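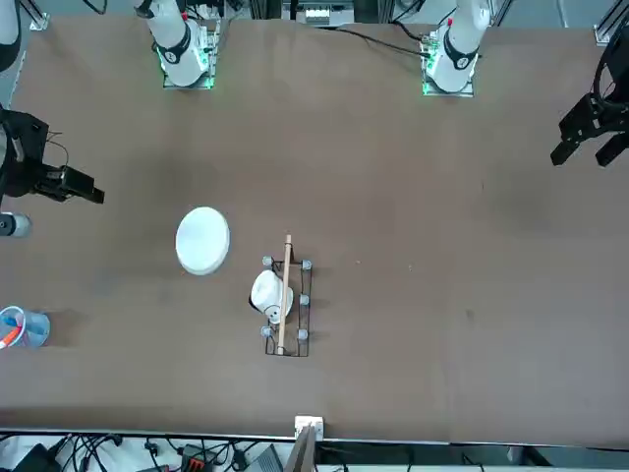
Home | Products | Benches | Support | Contact

Plamgate Two-Arm Bench Kit

I get asked a lot what our kit does that a sturdy table and two arms don't, and my answer is mostly the boring stuff - markings, spacing and a rule card people will really follow. I'm Raili Manninen, I wrote the card, and I'm far too fond of it!

The kit comes with mounting plates for 2 arms, a cable guide, floor tape and the card itself, which has 9 rules on it. My favorites:

Park both grippers clear of everything before anyone reaches over the table. (Yes, even for one cup.)

Set the dishes and rack out by hand with the arms stopped, then step back past the tape and call it out loud.

Keep pens, drinks and spare parts off the work surface. I lose this argument every week, so keep on at your people.

Route cables behind the arms, and walk the floor side too - that's where feet find them.

Tape goes down 700 mm from the table edge. Ekow Gbeho tried it closer in our shop and we all kept stepping over it, so we moved it out and it stayed there.

The card doesn't replace your own risk assessment, and please don't treat it like one! If your arms or grippers change, do the assessment again and send me your notes, I love reading them.

Price: $687, card and tape included. Card last revised 29/08/2019.

Related items
Didimer Cable Guide
Erport Floor Tape
Espinoza Stop Button Box
Spare Rule Cards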